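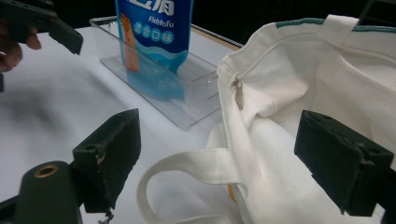
讲稿备注:社区图书馆的借阅期该有多长
Remedios Sebastian,04/07/2023

(开场,两分钟。先不放幻灯片。)

各位下午好。我在Drinlow分馆做流通工作,今天讲的是借阅期。题目很小,但我们馆为它开过的会比为新馆舍开过的还多。

先报一下底数。Drinlow分馆持证读者2000人,开架图书、期刊加上一部分影音资料,都在一层。前台两个人,忙的时候三个人。我们没有自动分拣,还书靠手工上架。这些条件请大家记着,后面的做法换到大馆未必合适。

(第一张幻灯片:旧规则)

旧规则是借期14天,可续借一次,逾期按天收费。这套规则是从总馆照搬来的,用了很多年。前台最常处理的事情有两件,一件是续借电话,一件是解释罚款。续借电话多半在闭馆前一小时打进来,正好和还书高峰撞在一起。

有一年9月我们把前台的工作记录翻出来,整月的续借请求是278次。其中大部分书后面没有人预约。也就是说,读者打电话来,我们查一下,说可以,挂掉。书还在他家里,什么都没变,只是双方各花了几分钟。

(这里停一下,问在座的有没有类似情况。有人举手就请他讲一两句,不要超过一分钟。)

(第二张幻灯片:改了什么)

我们改了三处。

借期改成31天。为什么不是28天或者30天,当时争论过。选31天是因为读者容易记:这个月几号借的,下个月几号之前还,基本不会错。28天在系统里整齐,对读者来说要数日子。遇到小月会多出一天,没有人为此投诉。

没有预约的书,到期自动续借一次,系统发一条短信。有预约的不续,短信里写明还书日期。短信文字改过四稿,第一稿太长,读者看到一半就打电话来问。现在用的这一稿只有书名、日期和分馆电话。

第三处是新书单列。上架半年以内的新书仍然是14天,书脊贴黄标。这一条是采编同事坚持的,我起初反对,觉得两种借期并行会把人弄糊涂。后来看,黄标足够醒目,问的人不多。我收回当时的意见。

(第三张幻灯片:Goltum分馆的做法)

Goltum分馆比我们早半年改,他们把所有书统一成六周。他们的读者住得散,来一趟要坐车,两周跑一次确实吃力。不过绘本和考试用书的周转明显变慢,家长来了几次都借不到,意见很大。后来他们把绘本单独改回三周。

我去Goltum看过两次,印象最深的是他们的还书车。每辆车上挂着一块硬纸板,写着车上最早一本书的还回时间,谁有空先推时间最早的那辆。我们回来就照着做了,没花钱。

(如果时间紧,Goltum这段只讲绘本,还书车留到提问。)

(第四张幻灯片:罚款)

罚款这部分请讲慢一点。

我们没有完全取消罚款。现在的办法是逾期不收费,但超过两个月未还,借书证暂停,书还回来当天恢复。丢书照价赔,可以用同版本的书抵。

取消按天收费以前,大家担心书回不来。改完以后我们把逾期清单拉出来逐条核对,长期不还的那一批,名字和以前差不多。按天收费对他们原本就没有什么作用,欠款越积越多,人就不来了。有一位读者隔了很久才把书送回来,进门先问要交多少钱,听说不用交,当场又借了两本。单个例子说明不了什么,我只是把它记在这里。

账面上少掉的那笔收入,一年是400元。前台收钱、找零、开票、月底对账花的时间,我没有折算过,财务那边也没有。

(第五张幻灯片:出过的问题)

系统第一次自动续借时,把黄标新书也续了。原因是馆藏地点字段填得不统一,有的写“新书”,有的写“新书架”。我们用了三个晚上逐册改。准备做自动续借的馆,请先把这个字段查一遍,再开功能。

短信发出去以后,换过手机号的读者收不到。我们在办证台放了一张登记纸,来借书的人顺手核对一下号码。这件事做得很慢,到现在还没有核完。

还有跨馆还书。Umali分馆那边仍用旧规则,读者在我们这里借,到那里还,前台屏幕上显示逾期,同事照章收了费。后来退了钱,也道了歉。两馆之间最好先打招呼,把对方的规则打印一份贴在屏幕旁边。

(第六张幻灯片:没有解决的)

预约等候时间没有变短。热门小说还是要排很久,延长借期以后有几种书排得更久。增加复本能缓解,但经费有限,而且热度过去以后复本占架位。目前我们按预约人数决定是否加购,超过八个人排队就补一本。这个数字是拍出来的,没有依据,欢迎大家告诉我你们用多少。

影音资料我们没有动,还是一周。碟片损坏率高,借期长短和损坏有没有关系,手头记录太少,今天不下结论。

(提问环节备用)

问到系统供应商:我们用的是Clolov的流通模块,自动续借要在后台单独打开,默认是关的。参数页的截图在讲义最后一页。

问到读者反应:意见箱里夸的和骂的都有。骂的主要来自以前习惯两周来一次的老读者,他们觉得架上的书少了。这个感觉是对的,借出去的书确实在外面待得更久。

问到要不要先试点:我们直接全馆改的,没有试点。如果重来,我会先从非虚构类开始,那一类预约少,出了错也好改。

(讲义放在门口桌上,散场时提醒大家自取。签到表请传到最后一排再收回来。)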